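Meet the Andero: a robot hand that helps to tidy up

Explainers for young readers, ages 8 and up
By Catarina Seixas
February 12, 2024

Have you ever picked up a paper cup too hard? It goes crunch, and then it is not a cup any more. Your hand learned long ago how much to squeeze, and you do not even think about it. A robot has to learn it too, and for a robot it is difficult work.

The Andero is a robot arm kit made by a company called Bemon. You can buy it for a school or a library, and some families buy it together with another family. I had one to try for my column, and I want to explain to you how it works, what it does well, and what I did not like so much.

What comes in the kit?

The kit has an arm, a gripper, a small camera and a cable for the computer. The gripper is the "hand". It has no thumb and no palm. It has dark fingers that come together and go apart, a little bit like when you pick up something with barbecue tongs.

The camera looks at the fingers and at the thing they want to hold. It is placed near the robot's wrist. Imagine you had an eye on your own wrist! You would see your fingers very big, and everything else behind them.

An adult must put the kit together with you. The instructions say that it takes 5 hours. For me it was 6, but I am slow with small screws and I stopped for lunch.

Why are cups hard?

A cup looks like an easy thing. But think about its shape. It is wide at one end and narrow at the other end, so if it lies down it can roll, and it does not roll straight. It goes in a curve. Try it at home on the kitchen counter with an empty one.

Now think what happens if there is one cup inside another cup. Is it one thing or two things? You know the answer, because you have played with cups since you were a baby. The robot's computer has only the picture from the camera, and it must decide from the colours and the edges. The white rim of a paper cup is useful for this, as it makes a clear line against the brown. 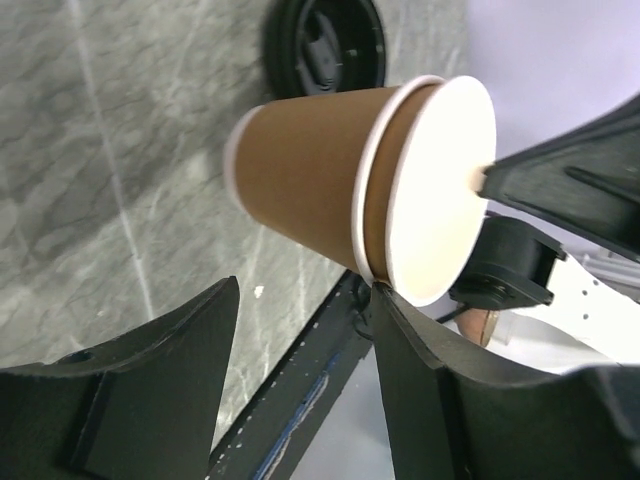 Magbanua wrote to me after my first article on the Andero: "My daughter asked why it can't just squeeze everything softly. Then nothing would break. I didn't have a good answer for her, so maybe you could put one in." I can try. If the robot squeezes everything softly, the paper cups will be fine, but a heavy thing will slide down and fall on the floor. Your own hand changes the squeeze all the time. You hold a strawberry in one way and a hammer in another way. The Andero has a number for this, called the grip level, and it goes from one to eight. You can set it yourself on the computer, or you can leave it on "auto" and the robot will make a guess.

My advice is to begin with a low number and go up one step at a time. If you begin at 8 with a paper cup, you will need a new paper cup.

How does the robot learn?

There are two ways to make the Andero do something. The first way is to write the steps. Open the fingers. Go down. Close the fingers. Go up. This is called a program, and it works very well as long as everything stays in the same place. If your little brother moves the cup, the robot will close its fingers on air. It will not be angry and it will not notice.

The second way is to show it. You guide the arm many times while the camera is watching, and the computer keeps all of these tries. Each try is called an example. Bemon says the kit arrives with 2,482 examples already inside, so it does not begin from zero. You can add your own, and I think this is the most fun part. It is also the part where you need patience, because a few examples of a new thing are not enough.

When the computer has looked at many examples, it begins to find what is the same in all of them. "When I see a round shape like this, the fingers should go here and here." It does not understand what a mug is for. It has never been thirsty.

Things that are near other things

At home, things do not stand alone. A mug has a teddy beside it, or a sock is lying on a book. The robot must hold the mug by its sides and leave the soft toy where it is. Soft things are a special problem, for they bend and fold and they never look the same way twice.

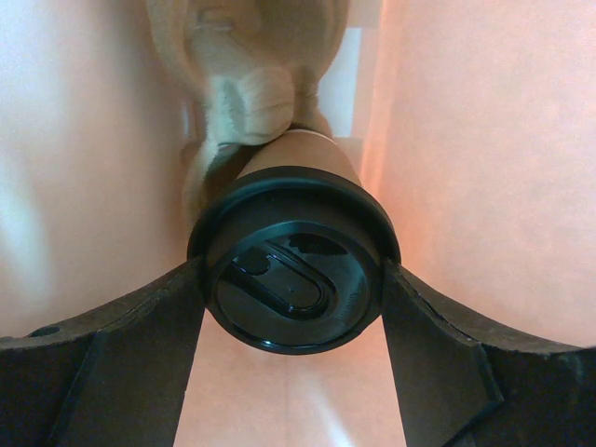 Shiny things can be a problem too. A black shiny lid reflects the lamp, and then the camera sees a bright line which is not really a part of the lid. If you walk past the lamp, the line can change. When I closed the curtains and used one lamp only, the Andero made fewer mistakes. You can do this as an experiment: try the same pick-up with the lamp on the left, then with the lamp on the right, and write down what happened each time.

What I liked

The fingers are easy to take off and to clean. The arm stops if you press the big button, and it stops at once. The words on the computer are simple, and you can choose English or French. My nephew could read nearly all of it alone, and he is 8.

What I did not like

It is slow. If you have a lot of cups to tidy, you will finish before the robot, and you will have time for a snack too. It also makes a humming noise when it waits, and after a while I had to switch it off to write this article. The cable is too short for my table. An older kit called the Rodby has a longer cable, but it has no camera, so you can only use it in the first way, with written steps.

Safety rules

Keep your fingers and your hair away from the arm when it moves.
Use empty cups and empty mugs only.
Ask an adult before you switch it on.
Know where the stop button is.

Words to remember

Gripper: the part of a robot that holds things.
Program: a list of steps for the robot, written by a person.
Example: one try that the robot can learn from.
Grip level: how hard the Andero squeezes.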